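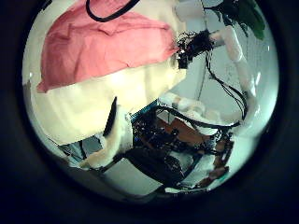
How long does the Melten open day take?

Two hours is enough if you only walk through the gym, but I stayed until the last scrimmage and was glad of it.

I went in August with my daughter, who plays guard for her school and wanted to see the girls' program. Melten is 35 minutes by bus from our place. At the door they wrote down our names, and we were visitors 200 and 201. The gym has 293 seats, in blue rows which fold into the wall.

The first session was shooting with coach Oi-ling Chuang. She is strict about feet -- if the feet are late, she stops the ball. My daughter was corrected two times and did not complain, so I suppose it was useful.

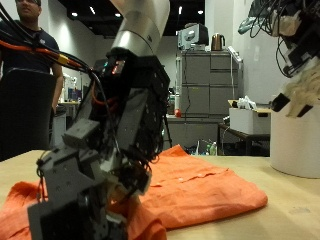

Practice clothes are not included in the fee, and many parents asked about this. The club accepts any plain shirt for training, but for games the colour is fixed by team. Carrasco wear green and Dralline wear orange, a strong orange like the crumpled cloth on the light wooden tabletop, so nobody will lose a player on the court. I would have liked a size chart.

The scrimmage finished at half past four. Dralline won by one basket, and the Prindomeo bus was already waiting outside. Registration forms are at the front desk.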